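Home > Laundry and Fabric Care > Stiff towels and hard water

Towels come out of the washer stiff and gray, detergent change did nothing

Posted by kettle_and_line

I have a front loader, Kundia brand, bought used, no manual. For the past few months the towels have been coming out stiff, and the white ones have gone a flat gray. They also stop absorbing. If I put a drop of water on one it sits on the surface for several seconds before it soaks in.

What I have tried so far:
Changed from powder to liquid. No difference.
Added fabric softener. Softer to the touch, absorbs even less.
Ran the drum clean cycle twice with nothing in it.
Washed hot instead of warm. Slightly better, then back to the same state after three washes.

The water here is hard. The town report for July gives 16 grains per gallon. I do not have a softener and can't install one because the supply line is inside a shared wall. I wash 10 bath towels at a time, which fills the drum to the top without packing it. I use the cap on the detergent bottle up to the second line.

Is this mineral buildup, detergent buildup, or is the machine not rinsing? I would like to know which before I buy anything else. The sports towels I have from Jostasport (thin synthetic type) are washed in the same load and show none of this.

kettle_and_line

2 replies, sorted by oldest

Posted by nishadline

hard water. use vinegar. half a cup in the softener drawer and stop using softener, it coats the cotton and thats why the water sits on top. worked for mine. also 10 towels is too many

Posted by grayscale_wash

The short reply above is right about the softener and partly right about the load. Vinegar needs more care. In a rinse it dissolves a small amount of carbonate, but at 16 grains the amount in the drawer is small against what is already in the fabric, and repeated use is hard on some door seals. I would not make it a habit in a used machine with seals of unknown age. Do not use it in the same load as chlorine bleach under any conditions.

You most likely have both kinds of buildup at once. Calcium and magnesium in hard water tie up part of the detergent. With true soap the product is a sticky curd. With modern detergents it is less dramatic, but the detergent that is tied up no longer holds soil in suspension, so the soil settles back on the cotton. That is the gray color. The stiffness is mostly mineral left between the loops when the towel dries without movement. Synthetic sports towels have smooth fibers and take up little of either, so your Jostasport result fits.

To separate the causes, do this test before buying anything.

Put one gray towel in a bucket of hot water with no detergent. Work it by hand for two minutes and leave it for an hour. If the water turns cloudy and feels slippery, there is detergent left in the towel and the rinse or the dose is at fault. If the water stays mostly clear and the towel is still stiff when dry, the residue is mineral. Run the same test on a towel from someone with soft water if you can get one, as a control.

If it is detergent residue:
Wash the towels in two loads of five.
Select the extra rinse. On my Kundia it is a separate button left of the spin speed, but the panel differs by year.
Check the drain filter behind the lower flap. A half-blocked filter leaves dirty water in the sump for the rinse to mix with.

If it is mineral residue:
Use a powder with a built-in softening agent, or add a separate water conditioner to the wash. Conditioners that list sodium citrate or zeolite are both suitable.
Dose for hard water from the table on the package. The second line on the cap is usually meant for medium water.
Do one recovery soak in hot water with conditioner, overnight, then a normal wash with no softener.

I went through this with a set of shop towels at a building I look after in Enden. There were 118 of them and they had been washed with double softener for a long time. One soak brought the absorbency back on most. The color came back only partly, and a second soak added very little. Gray that has been heat dried many times is mostly permanent, so do not judge the method by color. Judge it by the water drop.

Drying matters as well. Line drying in still air gives the stiffest towel because the fibers set where they lie. Ten minutes in a tumble dryer on low heat before or after the line breaks up most of it. Shaking each towel hard before hanging does part of the same work.

One more check. Write down the spin speed you use. Below a certain speed the towel holds a lot of water, and every bit of that water leaves its minerals behind when it evaporates. Mine was set to 754 rpm by the previous owner through some service menu, an odd number I never found in the manual. At full speed the towels came out noticeably less stiff with no other change.
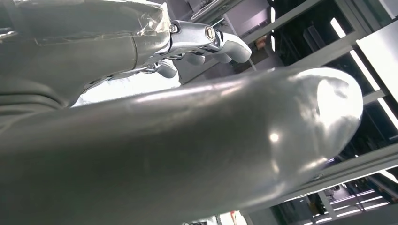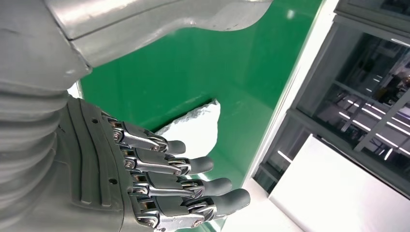 For white towels only, an oxygen bleach powder can go in with the recovery soak. It needs hot water to work, and the package will give the amount per gallon. Leave the colored ones out until you have tried it on a corner. Do not add it together with vinegar, as the acid reduces the effect.

Order of work, then: stop the softener today, clean the filter, run the bucket test, and buy the conditioner only if the test points to mineral. The filter and the test cost nothing. If the filter is clear, the test shows detergent, and the extra rinse does not help after three or four washes, look at the inlet screens where the hoses meet the machine. Scale collects there in hard water and the machine then fills slowly. Some models time out and rinse with less water than they should without showing a fault code. Shut off both valves before you take the hoses off, and keep a pan under the connection.

Posted by kettle_and_line

Filter was about half blocked with lint and one sock. Bucket water went cloudy within a few minutes and felt slippery, so detergent residue at least. I have split the load and turned on the extra rinse. Will do the soak with conditioner after that and post the water drop result.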